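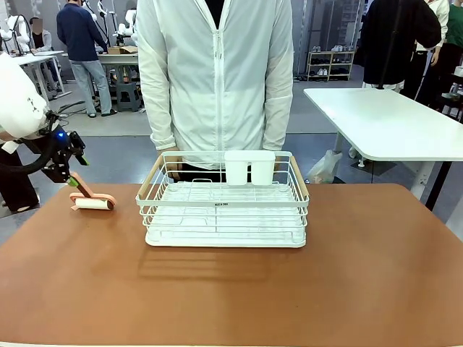 Small Kitchen, Less Mess: Sink Side Tips

26th February
by Tanner Thibodeau

Search tips... Go

Quick one today, got a cake in the oven. Most of these came from readers after the July post on drains. Keep them coming.

Smelly sponge. Wring it out, stand it on its edge. Don't leave it flat in the sink. If it still stinks after a rinse, throw it out, life is short.

Cloudy glasses. Hard water, usually. Soak in plain white vinegar and warm water, 2 parts water to one of vinegar. Rinse well. Dry with a cotton towel, not the fluffy kind, those leave lint all over.

Burned pan. Cover the burned bit with water, spoon of baking soda, simmer ten minutes. Let it cool. Wooden spatula next, scrape gently. Not on nonstick! Nonstick just gets a long soak and a soft cloth.

Cutting board that smells of onion. Coarse salt, half a lemon, scrub in circles. Leave it five minutes, rinse, stand it up to dry. Oil it once a month or whenever it looks thirsty.

Dish rack. Gets grimy faster than you'd think. Once a week everything comes off, tray gets tipped out and scrubbed with dish soap and an old toothbrush. Wood parts, wipe and dry straight away. Never soak them. Utensil cup gets a scrub inside too, thats where the slime lives.

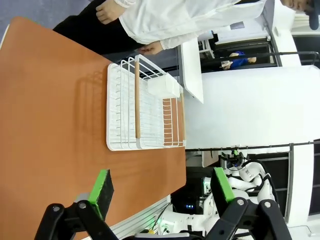
White wire rack with wooden handle and utensil holder.

Knives go in the rack points down. Or better, wash them, dry them, put them away. Takes three seconds.

Greasy plastic tubs. Squirt of soap, a little warm water, torn up paper towel, lid on, shake hard. Works on the orange sauce film mostly. Not on old stains, sorry.

Tea towels gone stiff. Too much detergent. Skip the fabric softner as well, it stops them soaking anything up. Hot wash, half the soap you normally use.

Slow drain: kettle of hot tap water and a good plunge first. Save the chemicals.

More next week, probably the fridge. Door shelves especially, mine are a disgrace.

Contact | Copyright Koltstead Home Tips | Back to top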